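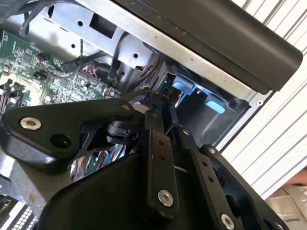
Bromo 项目示教组例会纪要

时间:四月,下午两点半开始,五点前散会
地点:Clundley 二层实验间,后半段移到示教台边上继续
参加:示教操作员、数据组、控制组、夹具设计、Parneler 派来的拆解工艺代表
记录:数据组

一、上次遗留事项

1. 主手的重力补偿参数已经重新标过。操作员反映手腕不再往下坠,连续示教一上午胳膊也不酸了。这一项拖了三次例会,终于可以划掉,大家鼓了一下掌(真的鼓了)。

2. 腕部相机和固定相机的时间戳对齐问题已解决。之前两路画面有时差出好几帧,回放时看到夹爪在固定相机里已经合上,在腕部相机里还张着。控制组把触发改成了统一时钟,数据组抽查了新录的片段,没有再发现错位。旧片段由数据组写脚本补对齐,对不上的直接剔除,不再人工逐条抢救。

3. 脚踏开关换了带回弹的型号。旧的那只踩下去没有手感,操作员经常不确定自己到底有没有开始录。新的踩下去有明显的"咔"一声,好评。

4. 示教手册第一版还没写完,顺延。原因是上次会后改了硬盘托架的拆法,手册里整整一章要重写。由操作员口述、数据组整理,下次例会前出稿。

二、数据进度

到本次会议为止,机箱拆解任务通过审核的示教片段共 1463 条。这个数字比月初排的计划要好看,数据组在投影上把曲线放出来的时候屋里一阵起哄。增长主要来自最近两周,Jia 遥操作软件更新以后,一条片段从复位到保存的空档明显缩短,操作员的节奏起来了。

其中取硬盘托架这一步通过了 400 条,还差得比较多。讨论后定下目标:这一步做到 600 条再开始训练下一版策略,中途不提前训。控制组原本想现在就先跑一版看看,数据组不太赞成,怕看到结果以后又临时改采集要求,前后片段的做法不统一。最后控制组同意等,但要求允许他们拿现有片段做离线回放,检查关节速度和夹持力的分布,这个没有人反对。

关于单条时长。现在规定一条片段不超过 2 分钟,超时自动停录。操作员提出,遇到线缆挡路时常常前面都做得很漂亮,最后差一点点没放进夹具就停了,很可惜。讨论后时长上限不改,但把"拨线"和"取托架"拆成两段独立的任务,各录各的,标签分开。这样拨线失败不会连累后面,取托架也可以从线缆已经让开的状态开始。操作员很喜欢这个改法,说早该拆了。

审核标准补充如下,从下一批片段开始执行:
夹爪手指碰到主板元件的,一律不通过,不论最后有没有完成任务。
手指碰到机箱钣金但没有卡住的,可以通过,需打"轻触"标签。
中途松手重夹的,可以通过,需打"重夹"标签。控制组特别强调这种片段有价值,请审核的同事手下留情!策略跑起来以后一定会遇到夹偏的情况,没有见过人怎么补救,它就只会原地发愣。
操作员停顿思考超过数秒的,把停顿剪掉再入库,剪辑点前后必须位姿连续。
录制过程中有人把手伸进工作区的,不通过。

三、拖动示教和遥操作的分工

这一项上次开了个头没有谈完,本次继续。

目前两种方式都在用。拖动示教时操作员直接握着机械臂末端走一遍,轨迹顺,上手快,新来的同事半天就能录出像样的东西。缺点是人的手和前臂会进到相机画面里,机箱内部本来就窄,手一挡,腕部相机有用的部分就所剩不多。另外拖着走的时候,力是人加在手臂上的,夹爪尖端真正受到多少力不好分开。

遥操作用 Jia 软件配主手,画面干净,力的数据也干净。缺点是学得慢。有两位操作员练到第三周才说"感觉手指长在夹爪上了",另外一位至今更愿意用拖动方式。

讨论的结果是分着用:
从待机位到机箱上方、从机箱到夹具托盘这两段大范围移动,用拖动示教记录路径点,每换一次机箱摆位重新拖一遍。
进入机箱以后的精细动作,包括靠近卡扣、夹持、退出,一律用遥操作。
新操作员先学拖动,再学遥操作,顺序不变。

Parneler 的工艺代表讲了他们产线上老师傅拆硬盘托架的手法,很有意思:先用指腹把托架往里轻轻推一下,卸掉卡扣上的力,再捏住两个卡扣往外带。大家当场在备用的托架上试,果然比硬捏省劲得多。控制组马上问能不能让夹爪也学这个"先推后捏"。操作员在会后半段用主手试了几次,推的动作好做,难的是推完以后在不松劲的情况下把手指移到卡扣位置。结论是值得做,列为单独的动作变体,先录一小批给控制组看力曲线,再决定要不要作为标准做法。

工艺代表还提醒,不同批次的机箱卡扣松紧差别很大,用旧了的往往一碰就开,库里存久了的又特别紧。请大家不要只用那几台已经拆顺手的机箱来录。Parneler 答应再送一批过来,型号混着装,到货后由夹具设计登记编号,每台机箱录到一定次数就轮换下去。

四、线缆避让 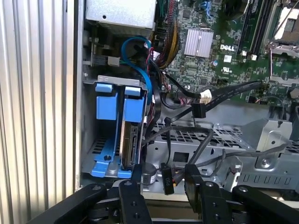
拨线的规则改了又改,本次会议花时间最多的就是它。旧规则写的是"夹爪进入前应避开所有线缆",操作员一致认为做不到,机箱里线缆的走向每开一次盖都不一样,能绕就绕,绕不开就得拨。争论的焦点在于哪些线可以拨、拨到哪里算完。印着 P10 的那个黑色插头就是典型,它悬在下层带孔金属托板的前沿附近,后面拖着一束灰线,夹爪两根手指张开的时候正好能从中间的空当里看到它。操作员有人习惯从左边绕过去,有人习惯把插头往右边顶,也有人干脆先夹起来挪走。三种做法都能成,可混在同一个标签下面,策略学出来的很可能是往中间撞。控制组把这个现象在白板上画了出来,画得很丑但大家都看懂了。

定下来的做法:
凡是插头悬着、没有插在任何座上的,用闭合的手指从侧面推开,不夹。推的方向统一朝远离硬盘仓的一侧。
横跨在主板上的扁平数据线不拨。需要越过时抬高手指从上方走,宁可多走一段。
蓝色的 SATA 线有弧度、有弹性,拨开以后容易弹回来。遇到时先停一停看它稳不稳,再继续。这一停不算"停顿思考",审核时不要剪。
遇到两束线绞在一起的,录制中止,由人手理开再重新开始。这种情况请操作员在备注里写一笔,数据组想知道到底有多常见。

控制组问,能不能在主手上做一点力反馈,让操作员感到线缆拉紧。Jia 软件里其实有这个选项,一直没有打开,因为默认增益下主手会抖。会上当场调低增益试了一遍,手感很微弱,但是能感觉到!操作员轮流上去试,排了一小会儿队,几个人都说希望留着。决定:力反馈打开,增益固定为今天试出来的这一档,写入配置文件,任何人不得自行改动。需要调整的在例会上提。

有操作员顺便提到,力反馈打开以后,碰到钣金的感觉和碰到线缆的感觉完全两样,前者是"顶住了",后者是"带着走"。数据组认为这个描述很适合写进手册,比任何参数说明都管用,已经原话记下。

五、腕部相机的视野

数据组把近期审核中判为"看不清"的片段集中看了一遍,归纳出几种情况。

最多的是夹爪自身遮挡。手指斜着伸进硬盘仓时,夹爪本体和连杆占掉画面下方很大一块,浅蓝色的卡扣只在指尖旁边露出来。操作员说其实够用,他们盯的就是指尖和卡扣之间那一点距离。控制组则担心策略在远一点的位置上找不到目标。折中办法是接近时先在硬盘仓上方停一下,让卡扣完整露出来,再往下走。这个停顿同样不剪,标签叫"预看"。

其次是反光。台面的铝型材和机箱里的金属件在灯光下都会发亮,某些角度下画面会糊成一片白。已经试过把灯往旁边挪,好一些。夹具设计提议在灯前加柔光板,材料手头就有,做好以后先用几天。数据组请求加柔光板前后各录几条同样动作的片段,以便比较,大家同意。

再次是焦距。靠得太近时指尖前面会虚。控制组查过,镜头能调的余量很小,再调远处就不清楚了。这一条先不动。

有人建议干脆再装一台相机,从机箱侧面往里看。讨论了一阵,担心走线更乱,也担心将来部署到 Parneler 现场时没有位置可装。暂不采纳,记录在此备查。

六、夹具托盘

夹具设计带来了打印托盘的修改方案。当前这一版用下来总体满意,取出来的件往哪里放有了固定位置,操作员不用每次都想。提出的问题集中在以下几处。

托盘和机箱紧挨着放,操作员觉得近是好事,转移路径短,但机箱侧面的亮蓝色卡扣正好凸在那一边,摆放时要小心别让托盘边压到。夹具设计答应在新版托盘那一侧开一个让位缺口,尺寸现场量。

后排那根高立柱有时会进入手臂的转移路径。拖动示教时人会自然绕开,路径点一多就容易漏掉。方案有两个,一是把立柱降低,二是在转移路径里强制加一个抬高的路径点。考虑到立柱的高度和它要扶住的件有关,先采用第二个办法,路径点的高度由控制组给出,写进拖动示教的模板里。

放置时的对准。现在往托盘的框里放小件,操作员靠的是固定相机画面,熟练的一次就进,新手要来回蹭几次。夹具设计准备给框口加导向斜面,让件自己滑进去。控制组提醒斜面不要太陡,否则夹爪松开时会把件弹出来。先打印一个单独的框口试,通过以后再打整盘。

颜色。托盘是灰的,金属件也是灰的,自动标注时老是分不开。数据组想换一种鲜艳的料,操作员无所谓,夹具设计说料可以买,但换颜色意味着旧片段和新片段外观不一致。最后定为下一次托盘整体换版时再换,平时修补仍用灰色。

托盘固定。目前靠型材槽里的螺母压住,搬机箱时偶尔会碰歪。加两处定位销,歪了可以一眼看出来。每天开工前操作员先确认托盘到位,再复位手臂,顺序不要颠倒。

七、工位秩序

手臂的线缆从上方垂下来,跨在敞开的机箱上面,手腕转大角度时会扫过内部。目前没有造成损坏,但力反馈打开以后,操作员能感到自己这边的线在拽,容易和机箱里的线混淆。控制组在顶上加一个拉线器,把余量收上去,并重新走一遍相机线。改完之后要重做一次手眼标定,标定结果存档,旧标定保留。

机箱统一侧放,开口朝上,硬盘仓一端的朝向以台面上的胶带标记为准。数据组发现有少量片段里机箱转了一个小角度,操作员承认是故意的,想增加一点变化。想法很好!但请事先说一声,并打"转角"标签,不然在统计里会当成摆放错误。以后每批片段安排固定比例的转角摆放,角度由操作员抽签决定,不要自己挑顺手的。

取放机箱时必须先按下暂停,主手脱开,脚离开踏板。这一条老规矩重申一遍。 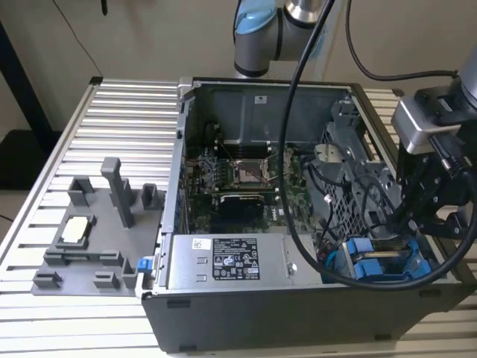 八、新操作员培训

下个月有新同事加入示教,培训安排如下。

第一步在空台面上用拖动方式走路径点,学会复位和保存。第二步用主手夹取托盘里的件,放回原处,反复做,直到不看主手也能控制开合。第三步进机箱,先做"预看"和退出,不碰任何东西。第四步做推线。最后才是取托架。

老操作员建议在第二步和第三步之间加一个小练习:把一只拆下来的硬盘仓单独固定在台面上,四周敞开,什么线都没有,让新人先熟悉卡扣的手感。控制组觉得很好,夹具设计负责做底座。

每位新人的前一批片段不入训练库,单独放,作为审核员培训的材料。新人自己也参加审核,先学会看什么样的片段会被退回。上一轮这样做效果非常好,有位同事审了一下午别人的片段,第二天自己的手就稳了很多。

大家还聊到操作员的疲劳问题。遥操作很费眼睛,连续做久了动作会变碎,回放时速度曲线一看就知道。以后每录完一组就换人,换下来的人去做审核或者理线,不要硬撑着冲数量。目标定了是定了,录出来的东西顺不顺更要紧。

九、Parneler 现场演示

Parneler 希望看到一次完整的演示,由操作员遥操作完成开盖以后的取托架流程,再由他们的人亲手试一试主手。大家都很愿意,已经有人在抢着当讲解。

演示内容分两段,先演示推线,再演示取托架并放入托盘。策略自主运行这次不演示,等数据够了再说,不要为了好看拿半成品上去。

需要准备的有备用机箱、备用手指垫片、印好的操作说明一页纸。操作说明只讲脚踏、主手和急停,其他不写。来宾试用时把速度上限调低,力反馈保持打开,让他们摸到"顶住了"和"带着走"的区别,这一下比讲半天都管用。

地点仍在 Clundley 实验间。工艺代表问能不能顺便带几位产线师傅过来,当然欢迎,请他们多带几种机箱,也请他们当面给我们讲讲各自的手法。数据组想把师傅徒手拆解的过程也录下来作参考,工艺代表回去征求本人同意后答复。

十、待办

控制组:固化力反馈增益并写入配置;加装拉线器,重新走线并标定;给出转移路径抬高点的高度;对现有取托架片段做离线回放。

数据组:拆分"拨线"与"取托架"标签,旧片段按新标签重新归类;完成旧片段时间戳补对齐;更新审核标准并发给所有审核员;整理示教手册初稿。

夹具设计:带导向斜面的单独框口试件;托盘让位缺口和定位销;柔光板;练习用硬盘仓底座;Parneler 来货登记编号。

操作员:录一小批"先推后捏"变体;口述手册中硬盘托架一章;在备注中记录绞线情况;按新的推线方向重新练熟再开始正式录制。

Parneler 工艺代表:确认下一批机箱的型号和到货安排;答复录制师傅手法一事。

下次例会先过手册初稿,再看"先推后捏"的力曲线。请操作员会前把主手擦一下,上面全是指印。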